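Murkside Residents' Board > General > Parking permits going up again

kemeys_lodger
Letter came this morning. Permit goes from 73 quid to 239 from July. For that I get the right to drive round Kemeys Street looking for a space, which I was already doing free of charge before they painted the lines.

Obed Kwofie
Unpopular view, but I'd pay it. Before permits you had the whole of the Ruvadance crowd leaving their cars here for evening classes. I once had a man in leg warmers tell me my own drive was "a grey area".

pramface
Obed, the dancers still park here. They just do it after 6pm when the wardens have gone home.

Obed Kwofie
Then extend the hours.

kemeys_lodger
And charge us how much for that, 1000? You're giving them ideas.

Catrin Bellis
I rang the council. On hold for most of a lunch hour, then a very nice lad told me the rise covers "digital improvements". The digital improvement is that you can't have a paper visitor permit any more. My mother is 84 and visits by bus, so she's taken it well.

tollgate
Kimness put theirs up last year and got it reversed. They had a petition with 2000 names on it. I doubt we've got 2000 people who agree on what day the bins go.

pramface
It's the green ones this week.

tollgate
It is not.

Catrin Bellis
Green was last week, pramface. Anyway, I've started typing up a petition at work, when I should be doing other things. Draft so far: "We the undersigned live here and would like to park here." Obed can have his own version with longer hours if he wants it. 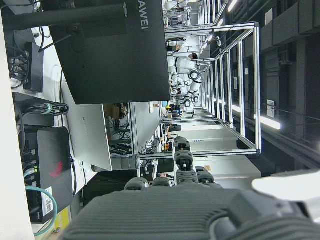
I'll print both and leave them on the counter at the launderette by 5pm. Bring your own pen, the last one walked.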